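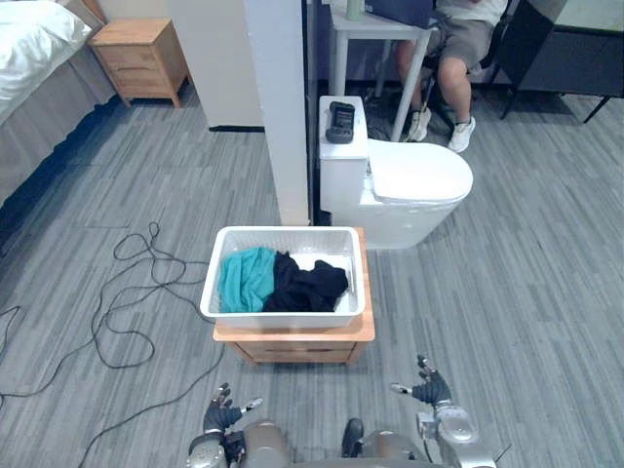

Figure 1. Two pieces of clothing in a white basket on a low cabinet.

Recruitment of young basketball players at the Dumora club
Project report, Amparo Arango

1. Aim
In this project I wanted to know how a small club finds its new players for the under-18 team, and why some of them choose another club in the end. The club I studied is Dumora. Its main rival in the league is Draveo.

2. Method
I sent a short questionnaire to players from the Vokbridge school league and received 187 answers. After this I spoke with 16 of these players for 30 minutes each. Coach Londoño also let me read his notes from the trials in August.

3. Results
Of all the players who answered, 42 had been contacted by a club at least once. Most of the contacts came by a friend already in the team, and only a few by a coach who had watched a match. In the interviews the players spoke more about playing time than about trophies. Three of them went to Draveo although Dumora had asked them first, and all three said that the answer after the trial came too late.

4. Discussion
The notes of the coach are very detailed about height and shooting, but they say little about when the player was called back. I could not compare the dates for this reason. The questionnaire was also answered mostly by guards, so the opinion of taller players is weak in my data.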